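Budget for a second arm, sanity check pls

bawa_bench
Nov budget is 1,590 total. Option A is the Indarel arm at 800 plus a spare gripper for 114. Option B is one Jerkach, eats the whole thing. Leaning A. Work is light stuff, paper cutouts, small blocks, cards, off a table.

erkasholm22
B. Cheap arms sag, you'll spend the diffrence on servos by February.

bawa_bench
for paper tho? weighs nothing

tinplate
Agree w/ OP. Payload isnt your problem, fingertips are. Flat paper on a wood top is miserable with stock fingers. Budget 3 sets.

erkasholm22
Fingertips don't fix backlash. Still B.

bawa_bench
ok so A, and whats left goes to tips and a wrist cam mount. Current job is a paper Santa lying flat on the pine table, plus a little wood block.

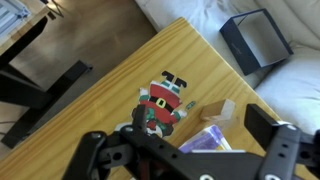
Block I'm not worried about. Thin stuff is where the money should go imo. Anyone tried the soft tips from Indarel or are they junk

tinplate
Fine on card. Wear out quick, buy extras

erkasholm22
your money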